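Kustent Hand Salve, Unscented
Clirnetti Supply > Skin & Hands > Salves

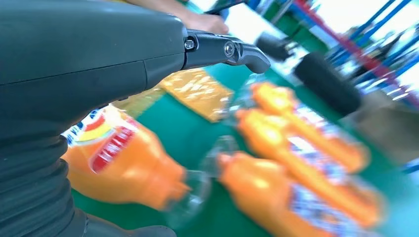 Hand and forearm, both suitable for Kustent.

Sizes: 3 oz tin, 30 oz shop tub
Availability: tins in stock, tubs see note

Kustent is a thick, yellowish, stubborn salve for people whose hands have started catching on their sweaters. It smells faintly of beeswax, as it's mostly beeswax. We call it unscented on the understanding that you have met a bee product before.

The recipe is short: beeswax, sunflower oil, lanolin, a little glycerin. It has no menthol, no cooling sensation and no botanical journey. It goes on like cold butter and stays on like a houseguest. Give it a few minutes before you touch a phone, a steering wheel or any paperwork you hope to see again.

How to use it

Scrape out an amount the size of a pea. You will take more than that, everybody does, and then you'll be standing in the kitchen wiping the extra on your elbows. Elbows are fine. Work it into the knuckles and around the nails first and leave the palms for last, especially if there are doorknobs between you and bed.

For badly chapped hands, use it at night under the Laizer cotton gloves (sold separately, in white, one style). They make you look like a snooker referee. If the skin is broken or angry, see a doctor. We sell salve and mop heads.

Tin or tub?

The 3 oz tin fits a coat pocket and has a screw lid that stays shut. Used every night, one tin should see most people through the worst of the winter. The 30 oz tub is meant for break rooms, barns and large families who have given up on owning things individually. It comes with a wooden paddle, and we ask that the paddle be used.

Good to know

Contains lanolin. If wool makes you itch, this will too, and you want Drakitora Plain Balm, two shelves down, made without it. The Drakitora is softer and sinks in faster. It also costs more and runs out sooner, so choose your grievance.

Store below 86 degrees. A tin left on a dashboard will turn to oil, then set again with a grainy top. It still works, but it feels like a mild scrub, and other companies would charge you extra for that.

Changes since September

The old tin had a press-on lid that could only be opened by people with dry hands. It now has threads. The label is also bigger, following several letters concerning shoe polish.

Note of 12/8/23: shop tubs are back-ordered. The last batch was 560 tubs and went faster than we had planned for. Orders placed now will ship when the next pour has set. Tins leave our warehouse within 48 hours.

Returns

Unopened tins and tubs can come back within 30 days. Opened ones are yours, along with the doorknobs.

Often bought with: Laizer cotton gloves, Clirnetti nail brush, Clirnetti degreasing soap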